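Grażyna Gajewski has kept the records at Ravau for 18 years. The firm holds paper going back to 1892, and until October she fetched every binder herself.

"My knees knew each low cabinet," she says. "Now I ask, and the robot goes."

She was not happy at first. Her colleague Onni Kemppainen worried about his hours, and he told the manager so. The hours stayed the same, but the work moved. He now checks labels and answers requests from the other offices.

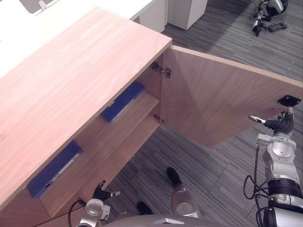
The robot at a low cabinet in the records office, with two blue binders inside.

"It is slow with doors," Kemppainen says. "I could be back at my desk already. But I don't stand and watch it any more."

There are 700 binders on the list for this year. Gajewski would like the staff to be asked before the list grows to 2000.

"They asked us about the colour of the carpet," she says. "About the robot they sent an email."

She still goes to the cabinets herself some afternoons, when she wants to read a little.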